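Search the community
Reading time: 2 min

Pale wood table, ash or pine?? and what do I put on it

Valquíria Caldeira
25 views

Ok quick one, typing this before work. Got a table secondhand, no label, no paperwork, seller said "it's a Vindden I think" and that was all I got out of him. Top is very light, cream almost off-white, faint tan lines in the grain. Smooth, matte. No stains yet and I want to keep it that way. 2 kids, lots of juice.

Grain goes diagonal, tight straight lines in some spots and then those long stretched ovals in others. My brother in law says ash. Neighbor says pine. I can't tell and google just made it worse.
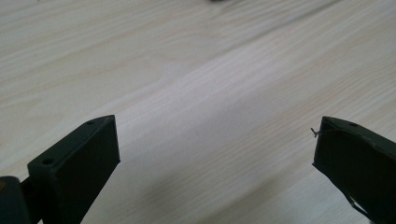
So — what is it, and do I oil it, wax it, or leave it alone? I do NOT want it going yellow. My last table went orange after one coat of something from Macedo and I never got over it. Also no idea if theres already a finish on there. Don't want to sand unless I have to.

3 shares

Washington Queiroz

Could be either, the ovals don't settle it, both do that. Do the fingernail test. Underside, somewhere hidden, press hard. Dents easy = probably pine. Barely marks = more likely ash. Also look at the end grain if you can get to it. Ash has a ring of open pores you can see without a magnifier, pine doesn't have those.

Finish — put a drop of water on it, wait a few minutes. Beads up, something's on there already. Soaks in and goes dark, it's bare or close to it. Do this underneath too if the underside looks like the same finish. Sometimes they only coat the top, so then pick a corner.

If it's bare and you want it pale: water-based matte poly, clear, non yellowing. Two or three thin coats, light sand with fine paper inbetween. Skip linseed and skip oil-based poly, that's where your orange came from most likely. Pine darkens some with sunlight whatever you use so keep it out of the window if you can.

If it beads, leave it. Damp cloth, dry it after, coasters. Done.

Helpful (25)

Mendoder

pine. had one just like it. i use Ollavari soap on mine, the white kind, once a month or so, wipe on wipe off. still light. didnt do any test or anything

Helpful (2)

Valquíria Caldeira

Thx both. Water beaded on the corner so I guess there's a finish. Will do the fingernail thing tonight when the kids are in bed.

Related: Removing juice rings from light wood — 1,815 views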